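January, late evening

I came back from Dulla this afternoon and I am very tired, but I want to write while I still remember. The bus was two hours late. I did not mind so much, because the driver had the heating on and I could finish my library book, the one about the salt roads.

The house of my grandmother is now almost empty. My cousins took the beds and the big table, and I took only the bread trough and her recipe notebook. It has 255 pages and she filled every one, with very small letters, sometimes also along the margin. Her handwriting is difficult for me. Some words are in the old dialect and I must say them aloud before I understand what they mean.

Tonight I tried the first recipe, the flat bread with caraway. She writes "flour until it is enough," which does not help me. I used the rye flour from Jatuvent and it drank all the water, so I added more, and then it was too much. The dough stuck to my fingers and to the faucet also. I left it to rest on top of the radiator under a towel and sat down for a while with the diary.
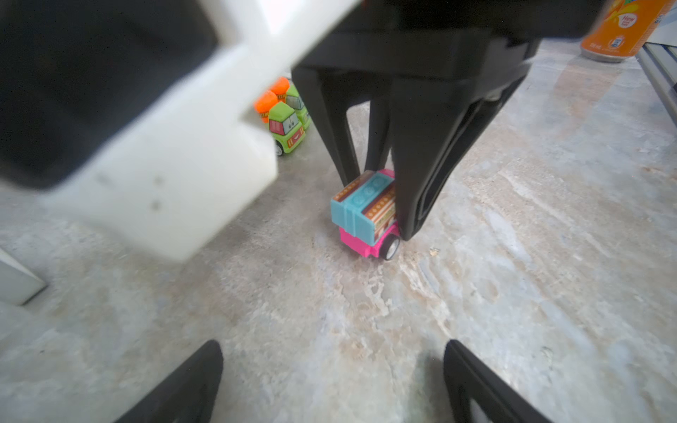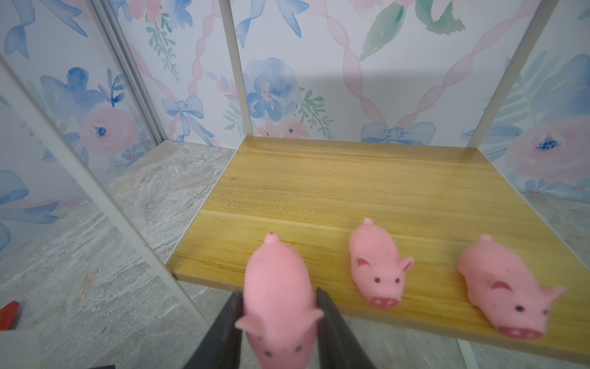
Pink pigs, and the truck is pink too.

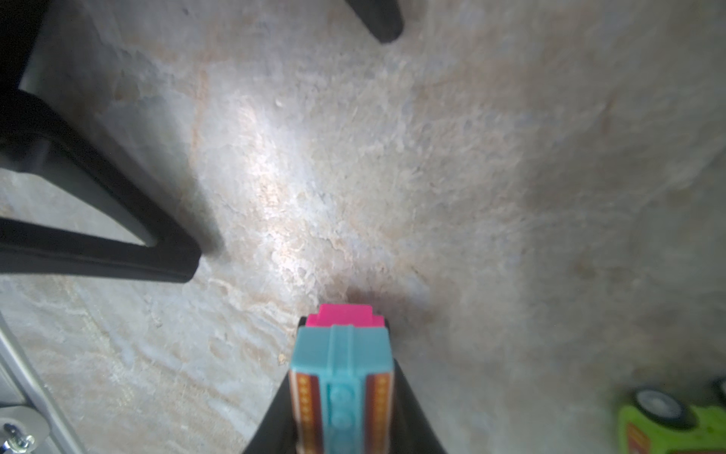
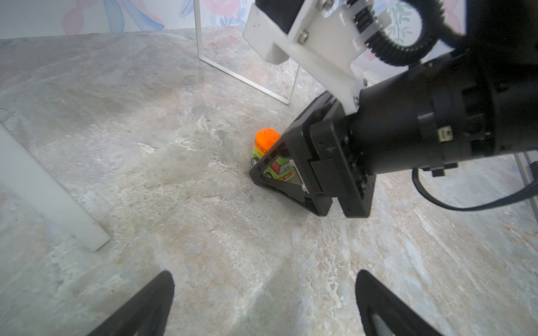
After one hour the dough had grown only a little. My grandmother had her warm place behind the stove, and I have a radiator that the building turns down at nine. I baked it anyway. The crust was good, dark and with a strong smell, but the middle stayed heavy. I ate two slices with butter and salt, standing up at the counter, and I was quite happy with them.

I must ask at Siddiqui, the shop on the corner, if they sell fresh yeast. The dry kind I have at home is five months past the date on the packet. Also I need a heavier pan, because mine bends in the oven and makes a loud noise.

There is one page in the notebook that I cannot understand at all. The title is "Fevodico," and under it there are plums, honey and a word that could be "vinegar" or could be "winter." In her dialect they look nearly the same when they are written. I think I ate this once as a child, from a blue bowl, but perhaps I am mixing it with another dish. Tomorrow I will copy the page in large letters and try to read it again in the daylight.

It is snowing a little now. The towel is soaking in the sink and I still have to scrape the counter before bed.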